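Measuring hardness at the tap, part two

April 21, 2022

In February I wrote up the first half of the water hardness work for the house in Utberg and said the second half would follow in a week. It didn't. The titration kit I had ordered arrived with a cracked reagent bottle, the replacement took its time, and by then the softener had used up most of a salt load and I had to start the baseline again.

For anyone who skipped the first post: we are on a shared well, the water is hard, and the softener that came with the house is a single-tank unit sold under the name Jellavix. It regenerates on a timer. A timer has no idea how much water has gone through the resin, so the unit either regenerates early and wastes salt or regenerates late and lets hard water through. I wanted to know which of the two mine was doing.

The method is simple. Draw a cold sample from the kitchen tap after running it for 60 seconds, titrate with EDTA to the color change, write down the number. Draw a second sample from the outside spigot, which bypasses the softener, and do the same. The difference between the two is what the softener is removing. I do three titrations per sample and throw the whole set out if they don't agree to within one drop.

Two mistakes from the first round are worth recording. I was rinsing the sample vial with softened water before taking the spigot sample, which biases the reading low. And I was judging the end point under a warm bulb. The indicator goes from wine red through purple to blue, and under warm light the purple stage looks finished when it isn't. I moved the whole operation to daylight and the scatter went away.

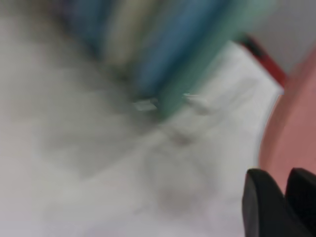 Motion blur, pale surface, a little color along the top.

The results were dull in a useful way. Raw water from the spigot barely moves from one day to the next. Softened water reads close to zero right after a regeneration, stays there for most of the cycle, and then climbs quickly over the last stretch. The climb is breakthrough, meaning the resin is nearly exhausted and calcium is starting to get past it. On the factory setting the timer was letting the unit run well into breakthrough before it did anything. That accounts for the kettle.

I shortened the interval by one day. Salt use went up, as expected, and the climb at the end of the cycle mostly disappeared from the log. I would still prefer a metered valve. Kutstead makes one that fits this tank thread, according to the parts list, but the manual they publish has the flow direction drawn both ways on facing pages and I am not buying it until somebody there answers my email.

Some notes on dishes, as that was the most common question after the February post. The white film that shows up on plates and glasses can be either of two things. One is scale, which is mostly calcium carbonate left behind when hard water dries. The other is etching, which is damage to the surface itself and is more likely with soft water, too much detergent and a hot wash. The test is vinegar. Put a few drops on the film, wait three minutes, wipe, rinse with softened water and let it air dry. Scale dissolves. Etching stays exactly where it was.

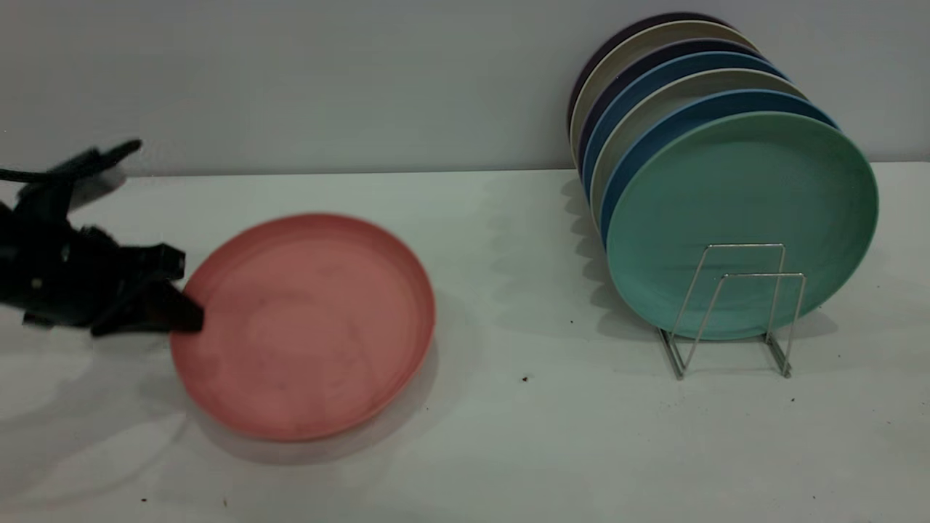 If the film is scale, look at the water first and the detergent second. If it is etching, cut the detergent. The dose printed on most boxes is meant to cover a wide range of water, and softened water needs a good deal less. I halved mine, then halved it again, and stopped when grease began to survive the wash - then went back up one step. Glazed plates are more forgiving than glassware, so judge by the glasses.

Drying position matters more than I expected. A plate left flat keeps a thin pool of water, and whatever is dissolved in that water ends up in one ring. Stood on edge, most of the water runs off before it can evaporate. The total mineral content in the water is the same either way, but much less of it stays on the plate. Wiping with a towel does the same job if the towel is dry.

One warning about rinse aid. It makes the water sheet off, so spots get smaller and fainter, and it will hide a softener problem for weeks. I stopped using it for the whole measurement period and will start again once I trust the valve. 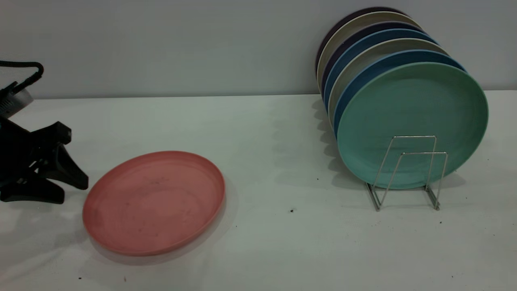 Reagents and where the log lives

The EDTA solution is good for a year if capped tightly and kept out of the sun. The indicator powder is less patient. Mine had started to clump by the end, and the last few end points were slow enough that I mixed a fresh batch and repeated them.

The log is a plain text file, one line per sample: date, source, drops for each titration, days since regeneration. It stands at 61 lines. I named the folder Khương, after the street we lived on when I first got interested in this, and the script that plots it expects that name with the accents intact. If you copy the script, change the path at the top before running it.

Next on the list is iron, which interferes with the indicator and which I have so far assumed to be negligible in our well. I have a test strip that agrees with me, but the strip is out of date. A proper kit is on order.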